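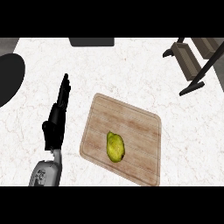 ## Household chores by machine: where matters stand

*Members' newsletter, May 23, 2026*

Members have asked on several occasions whether the Institute expects household robots to be of practical use in the near future, and whether the guidance issued to supported living providers should be revised. The Technology in the Home group considered the question at its April meeting. A short account of the discussion is given below, together with the group's advice for the coming year.

The group began with kitchen work. Much of its time was given to a task that most adults would hardly regard as a task at all: dealing with a single piece of fruit on a chopping board. A green pear lying on its side on a wooden board, with a robot arm standing beside it on the worktop, is a fair statement of the problem. The arm must judge where the fruit is, close on it firmly enough to lift it and gently enough to leave the skin unbroken, and put it down where it is wanted. A pear is narrow at one end and wide at the other, and it may roll when touched. The grooved edge of a board is a further small obstacle to anything being slid across it.

A good deal of this work is now rehearsed in computer simulation, and the picture at the head of this item is a rendered kitchen of that type. Simulation allows a task to be repeated many times without waste or breakage. The group noted, however, that results obtained in this way are not always carried over to a real kitchen, where lighting is poor, worktops are crowded and fruit is sometimes soft.

### The Harero trial

Niamh Foley reported on the trial arranged with Harero, in which one fixed arm was asked to carry out simple kitchen tasks over a period of 30 days. The arm made 1,034 attempts in all. Of these, 443 were completed without any help from staff. The remainder were either stopped by the supervising member of staff or abandoned by the machine itself.

Lifting single items from a clear surface accounted for most of the successes. Results were much weaker where two items touched, where an item had to be turned over, or where a cupboard had to be opened first. Cutting was excluded on safety grounds and will remain excluded if the trial is extended. Members should note that peeling, coring and slicing are the parts of fruit preparation with which residents most often ask for help.

Speed was also considered. The average time for a completed attempt was 240 seconds. Ms Foley observed that a resident waiting for a snack would find this tiresome, although several of those who took part said that they did not mind the wait and liked being able to ask for things without calling a member of staff.

### Shop-floor work

Eamon Quinlan presented the findings of his visits to Grisix and Nair, both of which use arms for packing. The position there is considerably better. Goods arrive in known sizes, in a known order, and at a fixed height, and the staff are trained to keep clear of the working area. Mr Quinlan advised against reading too much into these results where homes are concerned. Neither firm packs loose fruit by machine, and both have kept a hand-packing line for items of uneven shape.

### Advice to members

The group's advice is as follows:

- Providers should not reduce kitchen support hours in expectation of a machine becoming available.
- Requests to host a trial should be sent to the Institute's office before any agreement is signed.
- Suppliers should be asked for results from occupied homes, listed separately from results obtained in simulation.
- Any demonstration involving blades or hot surfaces should be declined for the present.

A proposal from Omano to lend a second arm for a trial of table clearing has been received and will be considered at the next meeting. Members who wish to comment on it, or who would like a copy of Ms Foley's full report, are invited to write to the office.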